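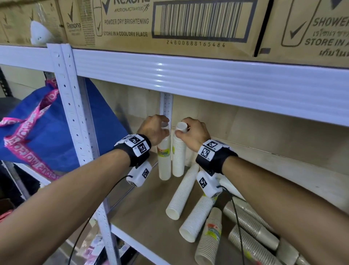 Inventario de la cafetería Linton: léeme antes de abrir los ficheros

Hola. Soy Édgar Quispe y llevo desde marzo apuntando todo lo que entra y sale del almacén de una cafetería de barrio. Empezó como una hoja suelta pegada a la nevera y ha acabado siendo un conjunto de datos bastante decente, así que me he animado a ponerlo aquí por si a alguien le viene bien para practicar con hojas de cálculo, para dar una clase o para cotillear cuánta leche de avena se bebe la gente (mucha, ya os lo adelanto).

Qué hay dentro

Son cuatro ficheros CSV y este léeme. El gordo es movimientos.csv, con 3890 filas, una por cada entrada o salida de producto. Los otros tres son pequeños y sirven para entender el primero:

articulos.csv – el catálogo, con el código, el nombre que usamos nosotros y la unidad de compra.
proveedores.csv – quién nos trae cada cosa y qué día suele pasar.
recuentos.csv – lo que había de verdad en las estanterías cuando nos pusimos a contar.
movimientos.csv – todo lo demás, o sea, casi todo.

Los ficheros están en UTF-8, separados por punto y coma y con coma decimal, a la española. Si los abrís con un programa configurado en inglés, los precios van a salir hechos un desastre. Cambiad el separador al importar y listo.

Las columnas de movimientos.csv

fecha: día del movimiento, en formato año-mes-día.
codigo: enlaza con articulos.csv. Tres letras y un número.
tipo: E para entrada, S para salida, M para merma (roto, caducado, derramado... en fin, la vida).
cantidad: siempre en positivo, también en las salidas. El signo lo da el tipo.
unidad: caja, paquete, litro o kilo.
precio: lo que pagamos por unidad, sin IVA. Vacío en las salidas.
nota: texto libre, y cuando digo libre es libre. Hay abreviaturas que solo entendemos los que estábamos allí.

Una cosa sobre los desechables, que me han preguntado ya dos personas: los vasos de papel se apuntan por paquetes de 100 y las tapas también, pero van con códigos distintos. Un paquete empezado cuenta como salido desde que se abre. Ya sé que es discutible! Probamos a apuntar vasos sueltos durante una semana y casi dejamos de hablarnos.

Cómo se recogieron los datos

Las entradas las copiaba yo de los albaranes al cerrar la caja. Las salidas las anotaba quien estuviera en barra en una libreta, y luego Halyna Yurchenko las pasaba al ordenador con una paciencia que yo no tengo. Ella también revisó el catálogo entero y encontró un montón de artículos duplicados (teníamos el azúcar moreno con dos códigos y el cacao escrito de formas muy creativas). El recuento general se hacía los jueves a primera hora, antes de que llegara el pedido de Samix.

Los nombres de los proveedores son los que usamos en la cafetería: Samix trae los desechables y la limpieza, Manurung el café en grano y Wutwood las infusiones y los siropes. La leche y la bollería vienen de sitios del barrio y figuran como "local" – me pidieron no salir con su nombre y me parece estupendo.

Problemas conocidos

Hay huecos. En verano la libreta se mojó y perdimos unas cuantas páginas de salidas, así que esos días el stock calculado sube y sube como si no vendiéramos nada. No he rellenado nada a ojo. Si vais a hacer gráficas, cruzadlas con recuentos.csv y veréis enseguida dónde pega el salto.

El precio del café cambió de unidad a mitad del fichero: primero por caja y después por kilo. La columna unidad lo refleja bien, pero si hacéis una media sin mirarla os va a salir un café baratísimo.

Las mermas están por debajo de la realidad, seguro. A nadie le gusta apuntar que se le ha caído una garrafa de sirope de vainilla.

Lo que no hay

Ni ventas por cliente, ni turnos, ni sueldos. He borrado los nombres propios de la columna nota. Si se me ha escapado alguno, avisadme y lo quito el mismo día.

Uso y licencia

Usadlo para lo que queráis, con licencia CC BY 4.0. Si lo citáis, basta con "Inventario de la cafetería Linton" y mi nombre. Y si montáis algo con ello – una práctica, una previsión de pedidos, lo que sea – me haría mucha ilusión verlo.

Las correcciones, mejor con el número de fila y el código del artículo, que así las encuentro rápido. Suelo contestar por la tarde, cuando baja un poco el jaleo de las meriendas.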